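Cheese club, week three

My nephew's robotics club at Valilwood has a new goal, and the goal is parmesan. Or some cheese, anyway. Mulugeta Gudeta, who runs it, told the parents they have 42 practice runs logged and want 300 by the end of September. I asked what the arm does after that. More runs, he said. 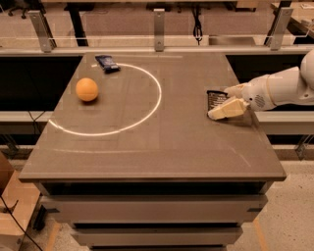
What I'd want to see

A whole wedge grated with no kid hovering near the stop button. I do it in a minute and I'm slow. Pumo, the team's other project, sorts socks, and I have questions there too.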